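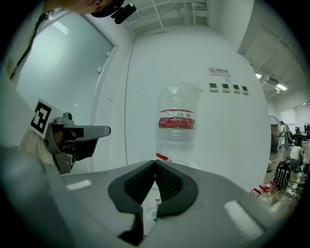
Stirnside Community Policing Sessions

Attendance and feedback records from the public sessions run by the Stirnside and Wodside neighbourhood policing teams. First put together in October 2019.

What is in it

1766 rows, one for each feedback form handed in. The forms come from 40 evening sessions held in the two areas. Each row has the session code, the area, the topic, a score from one to five and the free-text comment, if there was one.

Topics are burglary prevention, road safety, reporting online fraud and how a call to the control room is handled. The Wodside team ran the road safety session twice in May after the first was cut short by a fire alarm. Both are kept, with the codes W11a and W11b.
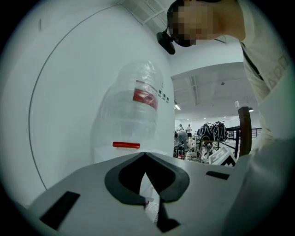 Files

sessions.csv - one line per session
forms.csv - one line per form
topics.txt - the topic codes

Known problems

Nearly 30 forms had no session code and were matched by the date stamp. They are marked with a 1 in the column "matched".

A further 196 forms have a comment but no score. The score is left blank, so don't read it as zero.

Names, addresses and incident numbers were taken out of the comments by hand. If you find one that was missed, please report it before you share the file.

Licence

Free to use for research and local reporting. Please cite as Ejigu and Kidus, Stirnside Community Policing Sessions.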